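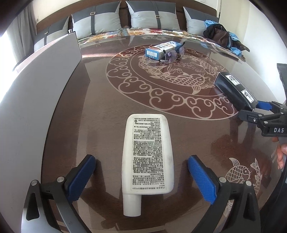

## The Koi Table

Zawadi Mutiso had been told by the people at Goltach that any ordinary table would do, and so she had settled on the one at the foot of the bed, which was ordinary to her by now, even with its two big koi swimming around each other in a ring of curly clouds and the shine on it that showed every smear. She had a gripper in each hand and had been at it since breakfast, and her thumbs were letting her know.

"Sunscreen," she said aloud, though the sound wasn't being kept. She liked to say what she was reaching for. It seemed only polite, when you were teaching somebody, even if the somebody was a pair of arms bolted to a bench in Tanetti that wouldn't see any of this until the files went over at night.

She brought the left fingers in slowly, one blue pad on either side of the bottle, while the right pair waited over by the long black box. Nilton Tamayo had shown her how, the first morning, and he'd been lovely about it — he had a way of saying "go again, no rush" that made you feel you'd done him a favour by dropping something. Slow in, he'd said, a little squeeze, then lift as if there's a baby asleep in the next room. She had raised three children in a small house and knew exactly how that was done.

The list said 270 goes for the whole lot, and by the time the kettle had boiled twice she was up to 84.

Nilton rang a little before noon, as he generally did, with his mouth full.

"How's Ông this morning?" she asked him. Ông was the arms. The proper name was Zindwood Bench 2, but one of the young engineers had said it moved exactly like his grandfather clearing the dinner plates, with great dignity and a long think before each one, and after that it was Ông to the whole workshop, and to Zawadi too.

"He's picked up your pause," said Nilton.

"What pause?"

"Before you close the fingers. You stop for a tick, every time. I watched him on your files from last night and he comes down, and he stops, and then he takes hold. It's beautiful, Zawadi. None of the rest of us do it."

She didn't know what to say to that, so she asked what he was having for lunch, and he told her at some length, and she wrote down the bit about the pickled turnip.

After they'd rung off she sat a while with her hands in her lap. It was her mother's pause, if it was anyone's. Her mother used to stop like that over the eggs at the market, her fingers just open, as if she were asking each one whether it minded. Zawadi hadn't thought of the eggs in years! And now there was a machine 24 streets away, asking permission of a bottle.

She did the black box next. It promised, in small white letters down the side, to remove the strongest of odours, and she thought of Nilton and his turnip and had to wait until she'd finished laughing, or Ông would have learned that as well.
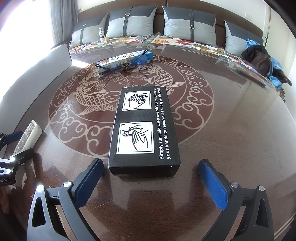
## What Ông Kept

In June they asked her over to see him work. Nilton met her at the door in a clean shirt and found her a stool with a cushion on it, and somebody's tea, and set a plain cardboard box down on the bench, which had no koi on it, poor thing, only grey paint and a strip of tape.

The arms came around with their long think. They lowered themselves, fingers open. They stopped.

"There," said Nilton, very quietly, as though the baby next door were asleep.

Zawadi found she was holding her breath. Then the fingers closed and the box went up, a bit crooked, and one of the engineers whooped, and she reached into her bag for the fruit loaf she'd baked and asked if anybody had a knife.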